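家族が残したブログを手元に保存する手順（Vunura から Plula へ）

最終更新：2019-12-15
文：Angeliki Karagiannis

亡くなった家族がブログを書いていた場合、残された側が最初に決めるのは、そのブログを公開したまま残すか、閉じるかです。どちらにするにしても、先に中身を手元へ保存しておきます。このページでは、ブログサービス Vunura に残った記事と写真とコメントを書き出し、整理ソフトの Plula に取り込んで、家族で読める形にするまでを説明します。

作業はパソコンで行います。スマートフォンのアプリ版 Vunura には書き出しのメニューがありません。

用意するもの

・パソコン（空き容量に余裕があるもの）
・Vunura のログイン情報、または遺族申請の受付番号
・Plula（無料版でかまいません）
・外付けのハードディスクか USB メモリー
・作業の記録をつけるノート

ノートは紙のほうが便利です。いつ、どの画面で、何を押したかを書いておくと、途中で家族に交代するときに説明が短くて済みます。

手順1　ブログの状態を確かめる

まずログインせずに、ブラウザーでブログを開きます。次の点をノートに書き写してください。

・ブログの正式なタイトルとアドレス
・最初の記事と最後の記事の日付
・カテゴリーの名前
・記事の総数

総数は「記事一覧」の一番下に出ています。わたしの父のブログは313本でした。この数字はあとで取り込みの結果と照らし合わせるので、必ず控えておきます。

非公開の記事や下書きは、この画面には出てきません。管理画面に入れるようになってから、別に数えます。

手順2　管理画面に入る

ログイン情報がわかっていて、家族が引き継ぐことを本人が生前に認めていたときは、管理画面から書き出しができます。はっきりしないときは、先に Vunura の窓口に問い合わせてください。

ログイン情報がわからないときは、遺族申請を使います。ヘルプの「ご家族による手続き」を開き、申請フォームに記入します。求められる書類は、亡くなったことがわかるものと、申請者との関係がわかるものの二種類です。スキャンした画像でも受け付けてもらえますが、文字がつぶれていると差し戻されます。わたしは一度差し戻されました。スマートフォンで撮った写真の端が暗く、発行日が読めなかったのが原因です。

申請が通ると、書き出し専用のリンクがメールで届きます。このリンクからは記事の編集も投稿もできません。有効期限は10日です。期限が切れると申請からやり直しになるので、届いたらすぐに次の手順へ進んでください。

手順3　書き出しの設定

管理画面の「設定」から「データ」を開き、「書き出し」を選びます。設定項目がいくつか並びますが、変えるのは次のところです。

形式：「一括（本文と画像）」
「本文のみ」が最初から選ばれています。このままだと写真が入らず、写真のあった場所にアドレスだけが残ります。ブログを閉じるとアドレスも無効になるため、写真は戻せません。

コメント：「含める」
常連の方のコメントは、記事と同じくらい読み返すことになります。承認待ちのまま残っているコメントも、ここで一緒に書き出せます。

画像サイズ：「元のサイズ」
「表示サイズ」を選ぶと容量は小さくなりますが、印刷には足りなくなります。

下書き：どちらでも
これは家族で話して決めてください。公開しなかった文章を読むかどうかは、家ごとに考え方が違います。うちでは書き出しだけして、しばらく開かないことにしました。

設定が済んだら「書き出しを開始」を押します。準備ができるとメールが届くので、画面は閉じてもかまいません。写真が多いブログでは翌日になることもあります。

手順4　ダウンロードして複製をとる

メールのリンクから圧縮ファイルをダウンロードします。写真が3,000枚を超えるブログでは、ファイルが複数に分かれます。末尾の番号を見て、抜けがないか確かめてください。

ダウンロードしたファイルは、展開する前にそのまま外付けの機器へ複製します。元のファイルには手を加えず、名前も変えません。以後の作業はパソコン側のファイルで行います。

展開すると、次のようなフォルダーができます。

・posts（記事の本文）
・images（写真）
・comments（コメント）
・info（タイトルやカテゴリーなどの情報）

images フォルダーの中は、投稿した年ごとに分かれています。ファイル名は元の名前と違う記号の並びに置き換わっていますが、本文との対応はこの名前で決まっています。わかりやすい名前に付け直すのは、Plula に取り込んだあとにしてください。
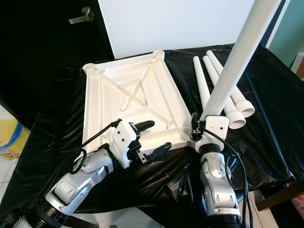
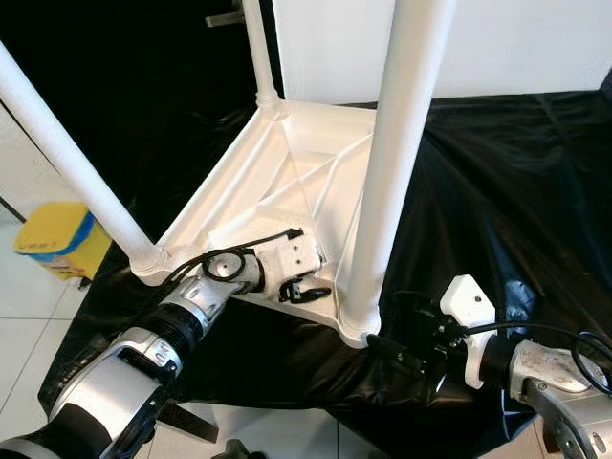 手順5　Plula に取り込む

Plula を起動し、「新しい書庫」を作ります。書庫の名前はあとから変えられます。ブログのタイトルをそのまま使うのが無難です。

「ファイル」から「取り込み」を選び、種類の一覧で「Vunura 形式」を指定して、展開したフォルダーを丸ごと選びます。posts だけを選ぶと、写真もコメントも入りません。

取り込みが終わると、結果の画面に記事、写真、コメントの数が表示されます。手順1で控えた記事の総数と比べてください。下書きを含めた場合は、その分だけ多くなります。

数が足りないときは「詳細」を押します。取り込めなかった記事の題名と理由が一覧で出ます。よくあるのは次の場合です。

「日付がありません」
古い記事に多い表示です。右クリックで日付を手入力すれば取り込めます。正確な日がわからなければ、前後の記事から見当をつけ、備考欄に「日付は推定」と書いておきます。

「画像が見つかりません」
圧縮ファイルの一部を展開し忘れていることがほとんどです。残りを展開して、もう一度同じ操作をしてください。取り込み済みの記事が二重になることはありません。

「文字を読めません」
本文の文字コードを「自動」から別のものに切り替えて試します。題名の絵文字だけが化けている場合は、本文は無事なのでそのまま進めてかまいません。

手順6　見出しと分類を整える

ここからは急ぐ必要のない作業です。一日に数本ずつ読みながら進める人が多いと思います。

Vunura のカテゴリーは、Plula では「ラベル」になります。本人がつけたカテゴリーはなるべくそのまま残し、家族が足すラベルには頭に「家」とつけておくと、どちらが本人のものか後で区別できます。うちでは「家・旅行」「家・祖母の話」といったラベルを足しました。

誤字は直さないでください。どうしても意味が通らないところは、本文を触らずに「注記」の機能で書き添えます。注記は本文と別の色で表示され、印刷するときに外すこともできます。

他人の名前や連絡先が出てくる記事には、「共有しない」の印をつけます。この印のある記事は、次の手順で家族に渡す書庫から自動的に外れます。

手順7　家族と共有する

離れて暮らす家族に見せるには、二つの方法があります。

一つは、書庫をファイルのまま渡す方法です。「ファイル」から「配布用に保存」を選ぶと、Plula がないパソコンでもブラウザーで開ける形になります。これを USB メモリーに入れて渡します。年配の親戚にはこちらが確実でした。

もう一つは、共有サービスの Dastley に置く方法です。Plula の「共有」から Dastley を選び、見てもらう人のメールアドレスを登録します。権限は「閲覧のみ」にしておきます。思い出を書き込んでほしいときは「注記を許可」にします。この場合も本文は変更できません。

リンクを知っている人なら誰でも見られる設定もありますが、コメントをくれた方々の文章も含まれるので、使わないほうがよいと思います。

手順8　冊子にする（必要な人だけ）

一周忌などに合わせて、紙にしたいという相談をよく受けます。Plula から PDF を作り、印刷所の Pappas に送るのが簡単です。

「印刷」を開き、用紙を A5、段組みを「一段」にします。写真は「本文の幅に合わせる」を選びます。コメントは記事の直後に入れるか、巻末にまとめるかを選べます。読み物としては巻末のほうが読みやすく、当時のやりとりを追うなら直後のほうが合っています。

全部の記事を一冊にすると厚くなりすぎます。年ごとに分けるか、ラベルで絞り込んでください。わたしは旅行の記事だけで一冊作りました。見本を一部頼むと、送料とは別に1,000円かかります。写真の暗さは画面ではわからないので、部数を決める前に見本を頼んでおくことをすすめます。

二月は法要用の注文で混むそうです。日にちが決まっている場合は、年内に原稿を送っておくと慌てません。

手順9　元のブログをどうするか

保存が済んでも、すぐにブログを閉じる必要はありません。Vunura では、遺族申請が通ったブログを「追悼表示」に切り替えられます。新しい記事は投稿できなくなり、広告が消え、コメント欄は開けておくことも閉じることもできます。

閉じる場合は、最後に短いお知らせを固定表示にして、しばらく置いてから削除するのがよいでしょう。お知らせには、いつ閉じるかと、連絡先をどうするかを書きます。文面は次のようなもので足ります。

「このブログの筆者は他界いたしました。長いあいだお読みいただき、ありがとうございました。ブログは来春に閉じる予定です。家族一同」

削除の操作は「設定」の「データ」にあります。確認の画面でブログのタイトルの入力を求められます。削除すると Vunura 側でも元に戻せません。外付けの機器の複製が開けることを確かめてから押してください。

補足

・有料プランを契約していた場合、削除と解約は別の手続きです。支払いは「契約情報」から止めます。
・独自のアドレスを使っていたブログでは、アドレスの更新料が別の会社から請求されていることがあります。通帳やカードの明細で確認してください。
・Plula の書庫は、年に一度は開いてみて、新しい機器へも複製しておきます。
・動画を貼った記事は、動画そのものは書き出しに含まれません。動画サービスの側で別に保存が必要です。この手順は別のページにまとめています。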